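Refurbishing Workshop, Drandale Branch
Minutes of the November meeting

The meeting opened a few minutes late, as the kettle had only just boiled and everyone was keen to finish their coffee before sitting down. The chair thanked people for coming out in such miserable weather and gave a special welcome to the two newcomers from the Marín branch, who had made the long drive over and brought a very good almond cake with them.

Minutes of the last meeting

These were accepted with one correction. The shelving in the back store was paid for out of the maintenance budget and should not have been listed under tools. The secretary apologized and has fixed it in the master copy.

Matters arising

The new label printer is working nicely. The side door still sticks, and the landlord has been written to again.

Main item: trial of the Cuvora bench arm service

Most of the evening went on this, as expected. For the sake of those who missed the last meeting, the secretary will set out the background again. Cuvora offers a robot arm on a monthly plan, with the gripper, the software and telephone support included, aimed at shops like ours that take in old desktop computers and strip them for usable parts. We are in the trial period now and have until the end of it to say yes or no.

The workshop lead gave a long and very fair report. Setting up was easier than anyone had feared. The installer stayed for the whole afternoon, answered every question with great patience, and left behind a printed guide that is written in plain English (a nice change from the one we got with the shredder!). The weekly call with the support desk has been useful too, and the people on the other end seem to remember what we told them the week before.

On the work itself, opinions were more mixed. The lead feels the arm is at its best with cases of the same model, one after another, and that it needs a good deal of looking after when the models are jumbled together, as ours nearly always are. Loose cables are the big worry. Several members said they now spend extra time tucking power leads out of the way before a job starts, and wondered whether that time had been counted in the figures Cuvora quotes in its brochure. The secretary was asked to find out.

There was a good discussion about memory modules. The clips at the ends of the slots are fiddly even for human fingers, and the intake team would like to see a proper run of them before the trial is over. The lead agreed, and will set aside 40 machines of mixed makes for the purpose.

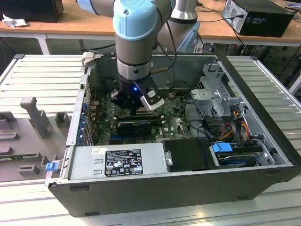
Cuvora trial: the gripper over the motherboard of an open tower, close to the memory slots.

Cost came next. The plan is $500 a month with a minimum term of 6 months, and the rate would be fixed for that time. The Marín visitors asked whether two branches could share one plan and move the arm between them. It was felt that this would be hard on the equipment and harder on whoever had to do the lifting, but the question will be put to Cuvora all the same.

One member reminded the meeting that the Brurkthorpe branch looked at a similar service and decided against it, mainly over the length of the contract. The chair will ask them for their notes.

A straw poll showed 7 in favor of carrying on to the end of the trial before deciding anything, with no one against.

Actions

Secretary: ask Cuvora about preparation time, sharing between branches, and what happens if a gripper finger needs replacing.
Workshop lead: set aside the machines and run the memory module test.
Chair: contact Brurkthorpe.

Any other business

The intake team asked that donors be reminded, kindly, to take their discs out of the drives before dropping machines off. A sign will go up by the counter.

Thanks were given for the cake, and the meeting closed at 9:10 p.m.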